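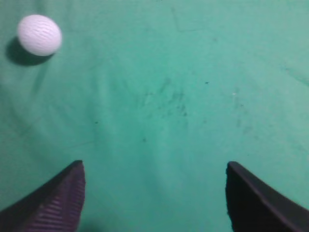 Practice ball

A practice ball is a light ball used in place of a regulation ball for training in small yards, halls and other places where a full-distance shot would be unsafe. The term is most often applied to golf, though similar balls are made for baseball, hockey and cricket.

Types

The perforated ball is a thin plastic shell with holes spread over its surface. Air passing through the holes slows it quickly, so that even a full swing carries it only a short way. It weighs much less than a regulation ball and makes little noise on landing. Foam balls are solid but soft, and are preferred indoors near windows. Textured and ribbed balls are sold mainly for putting and hand exercises, where grip and roll matter more than flight.

White is the usual colour. Yellow and orange are also common, being easier to find in long grass or in the low light of a winter afternoon.

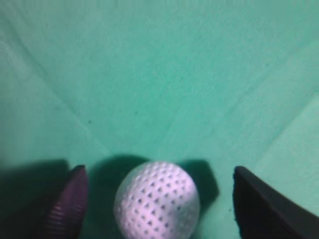

A white perforated golf-style ball on a teal-green surface.

Playing surfaces

Indoors, practice balls are generally used on felt, carpet or a foam mat. A flat surface is needed for putting, as a light ball is turned off line by small creases or bits of grit. Mats stored folded tend to keep their creases for a day or two, and most makers advise rolling them instead. Raised edges are sometimes added to keep balls from running off onto the floor.

Use in clubs and schools

Perforated balls are widely used in junior programs. The Triltton centre began a Saturday class for beginners with 2 mats and a bin of 800 balls, and its instructor, Comfort Kwofie, later wrote a short guide to indoor games using them. In one of these, known as Flandine, players chip in turn toward a marked square and the first to reach 10 points wins.

Care

Plastic shells split along the seam with repeated hitting - cold weather makes this worse - and cracked balls should be thrown out, as the edges can be sharp. Dirt is removed with warm water and mild soap. Foam balls should be dried fully before being put away.

See also

Putting mat
Wiffle ball
Driving range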